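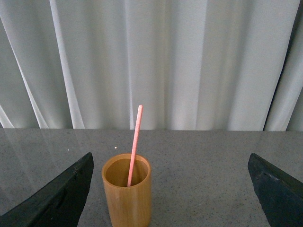 Tiempo de lectura: 2 minutos
Imprimir | Enviar por correo electrónico

Derbi Darar – Osar: ¿punto ganado o dos perdidos?

**grada_norte**
5 de septiembre de 2018
Empate a uno en casa del líder y medio foro pidiendo la dimisión de alguien, quien sea. A mí me parece un punto estupendo. Llegamos con el lateral suplente del suplente y aguantamos hasta el 83. Firmado lo tenía desde el desayuno.

**elcuñadodelutillero**
Pues yo no lo firmo. Íbamos ganando y el míster quita a Daneshvar para meter a un tercer central. Desde ese momento defendimos el córner corto como quien espera el autobús.

**grada_norte**
Kamran Daneshvar llevaba diez minutos andando. Andando, cuñado. Lo adelantó el juez de línea.

**Osarista74**
Vengo en son de paz desde el otro lado. El gol nuestro fue un churro, pero tuvimos el balón toda la segunda parte. Vuestra portera de las categorías inferiores, la Bangera, habría salido mejor que el vuestro en el centro del empate.

**elcuñadodelutillero**
Thenmozhi Bangera sale mejor que cualquiera de esta liga, ahí no discuto con nadie.

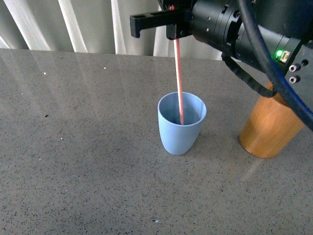

**mediapunta_jubilado**
¿Cuánta gente hubo al final en el campo?

**grada_norte**
Por megafonía dijeron 2.269, con 921 de los visitantes.

**mediapunta_jubilado**
Gracias. En el Kazemi del año pasado fuimos 1.257 y hubo más ruido, aunque también hubo penalti.

**Osarista74**
Los 921 cantamos todos. El señor de mi fila cantó contra su propio entrenador, pero cantó.

**elcuñadodelutillero**
Volviendo a lo serio: falta un delantero. Con lo que se ha pagado por pintar los banquillos teníamos al nueve del Astari.

**grada_norte**
El nueve del Astari metió dos goles el curso pasado, y uno fue en su portería. Prefiero los banquillos.

**elcuñadodelutillero**
Los banquillos están mal pintados.

**mediapunta_jubilado**
Eso es verdad. Yo me traje el pantalón verde a casa.

**grada_norte**
Bueno, próxima parada, Astari fuera. Sale un autobús del bar si nos apuntamos bastantes. El cuñado que se siente delante, que luego se marea y le echa la culpa al tercer central.

**elcuñadodelutillero**
Apúntame. Pero sigo diciendo que son dos puntos perdidos.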